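**The Linen Swap is back in August!**

We're so happy to say that the Triltcombe Linen Swap returns this August, and after last year we're moving it to the big hall on Juhl Street. Last time 113 households brought something along, and by noon you could hardly get past the pillowcase table (a good problem to have, but still a squeeze).

If you haven't been before, it works like this. Bring clean bedding, towels, curtains or tablecloths you no longer use, get a ticket for each piece, and trade your tickets for anything on the tables. Doors open at 9 a.m. for drop-off and the swapping starts at 10. You can bring up to 4 large pieces per household, and small things like napkins and dish towels go in the free bin with no ticket at all.

Ratih Mandagi is running her mending corner again - hooray! - and this time she'll have two sewing machines set up, plus a basket of spare buttons and binding. She can fix a split seam or a torn hem while you browse. Please don't bring her zippers. She was very clear about the zippers.

New this year is a short talk at 11 by Noémie Boyer from Hedville, who has been collecting patterned bedspreads for ages and knows how to wash the tricky ones. Satin is her favorite, and she'll go over cool water, mild soap, and why she dries hers flat in the shade. Bring your questions, and bring a piece to show her if you have one! 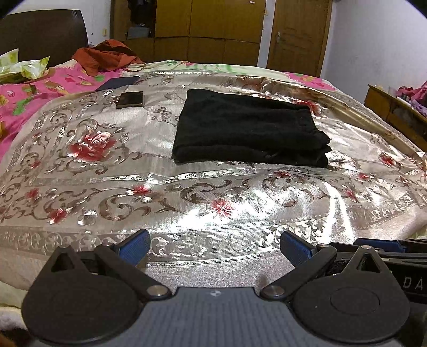 Anything left at the end goes to the Kelliso shelter, which took 200 pieces from us last year and would love more twin sheets and bath towels. They can't use pillows or electric blankets, so please leave those at home.

We could still use a few more folding tables and two people with a van for the Kelliso run at 2 p.m. Reply to this newsletter if you can help, and tell your neighbors. Parking is behind the hall, and the side door has the ramp.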